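Speaker notes – "House Rules: good practice when the robot works on ordinary furniture"

Slot: 2 p.m., second room. Thirty minutes plus questions. Water on the lectern, clicker in left pocket, don't stand in front of the projector again.

Slide 1. Title

Hi everybody, thanks for coming back from lunch. I know the room is warm. I run the small-arm bench work at Ostard, and for the last couple of years I've also been the person who writes our rules down. I didn't apply for that job. I complained about the old rules in a meeting and then I owned them (laughter, hopefully).

I'm going to talk about what happens to safety rules when you take an arm out of a cell and bolt it to a table in a room that looks like somebody's hallway. Plants, bags, cables, bad lighting, old floors. If you work in a fenced cell all day, some of this will sound quaint to you. Stay anyway, I'd love your questions at the end.

Slide 2. What we started with

We inherited a rulebook from Trundeck, where a bunch of us worked before. It was a good rulebook for Trundeck! It ran to 986 lines in one spreadsheet. Every line had been put there for a reason, and I've met some of the reasons.

Ask the room: who here has read their own site rules start to finish? Wait for hands. Wait longer than feels comfortable.

The trouble was that most of those lines assumed a few things. There's a fence. The floor is painted. Whatever is in reach of the arm was put there by an engineer who had a drawing. Take those away and you're left with lines like "verify fixture per drawing" when your fixture is a houseplant.

People did what people do. They ticked the line and moved on. I did too. I have a stack of old checklists with my own initials on them next to things I could not possibly have checked.

Slide 3. The cut

So we cut it. We went from 986 lines down to 21. It took most of a winter and a good deal of arguing, and we were still trading lines back and forth in March.

How we did it, quickly:

First pass, we threw out anything about equipment we don't own.

Second pass, we threw out anything that said "be careful" in longer words. "Exercise due caution in the vicinity of the manipulator." What do I do with my hands when I read that? Nothing. Gone.

Third pass was the hard one. Anything that two people on the bench read two different ways either got rewritten until they agreed or it got dropped.

Please note, and say this slowly: the 21 lines sit on top of the formal risk assessment and whatever standards apply to your machine. They don't replace any of it. If you go home and tell your boss that a person at a conference said you only need 21 lines, I'll deny I was here. The risk assessment is still a fat document, it still gets signed, it still gets redone when the setup changes. What I'm talking about is the sheet that hangs by the bench.

Slide 4. Rules about the arm

Don't read all of these out. Pick three or four, depending on time.

- The stop button is within reach of the person running the session, sitting or standing. We test it before the first motion, every session, by pressing it.

- Speed limit gets set in the controller. A promise to go slow doesn't count as a speed limit.

- The cable gets its own look. Run the arm by hand through the widest pose you plan to use and watch the cable the whole way. Don't watch the gripper. Everybody watches the gripper.

- Two people to change a gripper, one to hold and one to turn the screws. Yes, even the light one. Somebody always says "but the light one."

- Whoever teaches a pose writes down the table height it was taught at.

Story about the table height if there's time. Short version: we moved a session from one table to another that looked the same, and the second one was taller by the thickness of a floor tile. We taught the whole pick again. Cost us an afternoon and a saucer.

Slide 5. Rules about everything else

This is the part I came to talk about. In a cell, "everything else" is a short list. On a table in a lived-in room it's most of what you can see.

We sort everything in reach of the arm into one of 2 groups. It's either a task object or it's background. Task objects are things the arm is allowed to touch. Background is everything else, and background includes the wall.

You'd think that's obvious. Try it with four coworkers, though. Is the saucer part of the pot? If the pot's a task object and the leaves hang out past the rim, are the leaves a task object? What about the strap hanging off a bag? We had a really good fight about straps.

Where we landed:

- Anything attached to a task object is a task object, including the floppy parts.

- Anything under a task object is a task object. So yes, saucers.

- Background gets a stay-out zone in the planner with a margin, and the margin is bigger for soft things. A box stays the shape you measured. Fabric and leaves don't.

- Cables on the wall are background, and they get traced by eye from one end to the other. If you can't see both ends, you go find the other end before anything moves.

- Shadows. I know, shadows aren't objects. But check what your camera makes of them. A hard shadow on a rough white wall can look a lot like a thing, and a dark bag can swallow its own outline. We do a light check at the start of a session and again if the sun has moved.

The folks at Soltani told us their version of this list has a line for pets. We don't have a pet. I wrote it down anyway.

Slide 6. The walk-up check

Okay, so this is how it goes day to day. You walk up to the bench with the sheet. Arm is holding still, motion disabled. You look at the table left to right, and you say out loud what each thing is and which group it's in. Out loud feels silly for the first week. Do it anyway, because your partner will hear you skip something.

Then you look up. People forget up! Brackets, hooks, plug adapters, whatever's high on the wall. If your arm comes in from overhead, up is exactly where it's going to be.

Then under the table. Legs, rails, anything the base or the clamp could load against.

Leave the next slide up and let people practice. Give them a full minute. Ask what they'd call out first (most people say the bag, it's big and black and it's right there). Then ask about the yellow thing tucked under its lower corner. Then the board leaning behind it. Somebody will get the cable on the wall, give them a cheer. Fern fronds go in all directions, so ask how wide they'd draw the zone, and with those black fingers pointing down toward the pot it's a fair question. If they're stuck, ask what else is near the pot.
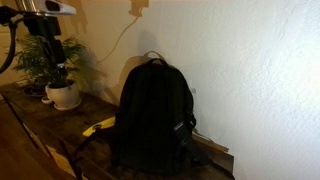

Slide 8. What we got wrong

I want to be fair about this, so here are 2 things we messed up.

One. We made the sheet laminated. It looked great. You couldn't write on it, so nobody fixed anything, and for months there was a line with the wrong room in it. Now it's plain paper on a clipboard with a pen tied on, and people scribble all over it. At the end of the month I type the scribbles in or I go ask what they meant.

Two. We let the person running the session also be the person signing the check. It's quicker that way, sure. It also means you're grading your own homework at the end of a long day. Now the partner signs. We got some grumbling about staffing and I get it – if you're a tiny shop that one might not work for you as written. Swap sheets with somebody down the hall.

Slide 9. If you want to borrow it

The sheet is called Starnus. It started as a typo on a folder and stuck. It's two sides of paper. Take it, change it, put your own name at the top. All I'd ask is that you don't copy it straight. Sit down with the people who work the bench and read each line out loud, and if somebody says "what does that mean," fix that line before you move to the next one.

Also, date it. Put the date where you can read it from the chair.

Slide 10. Questions

Likely ones, so I'm not caught flat like last time:

"Doesn't a force-limited arm make this overkill?" Force limits help people. They don't do much for a ceramic pot at the edge of a table. And it depends what's in the gripper – a force-limited arm holding a knife is holding a knife.

"How long does the walk-up check take?" A few minutes once you know it. Longer in a new room, and it should be.

"Who's allowed to add a line?" Anybody who works the bench. But one in, one out, unless the risk assessment says we need it.

"Do you clear the table first?" Depends on the work. If the task is meant for a cluttered table, clearing it defeats the purpose, so we label the clutter. If the task doesn't need it, yeah, move your stuff.

Spare copies of the sheet are in the blue folder. Bring them back if there are any left, and give the clicker back to the desk.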